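Home Topics Journals Authors Contact
Search articles Go
Jan 14, 2021
Fitriani Latuheru, Mireille Moulin

3. Hair shedding and scalp condition

3.1 Participants

Adults who reported increased shedding were recruited through the Skevton clinic. Of 300 people screened, 121 met the entry criteria. Anyone who had coloured or chemically straightened their hair since May was excluded.
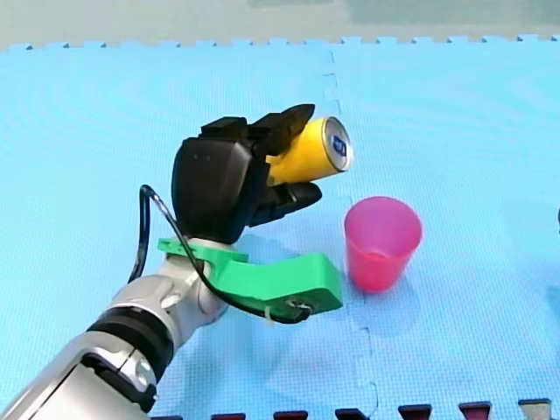 Shed hairs were collected at home after a standard 60-second comb. Participants washed with the same fragrance-free shampoo the evening before.

3.2 Counting

Hairs were sorted by length and root type. Two readers scored each sample separately, and a third settled any disagreement. In total, 2,255 hairs had an intact club root.

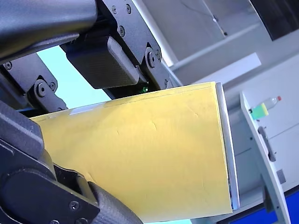
Short hairs under three centimetres were recorded separately. They were more common in participants who described thinning at the temples.

Figure 3. Yellow can, robot gripper and pink cup on a blue mat.

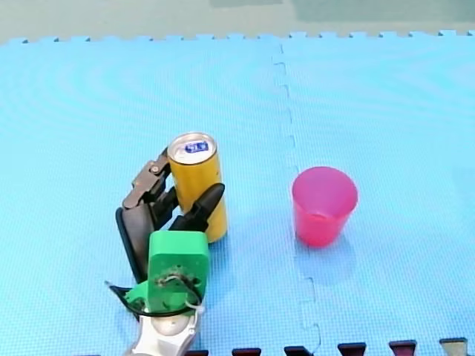

Scalp dryness was graded by the participant and again by a nurse. The two grades agreed poorly at the crown, where self-examination is difficult, and only the nurse's grade was used in the analysis.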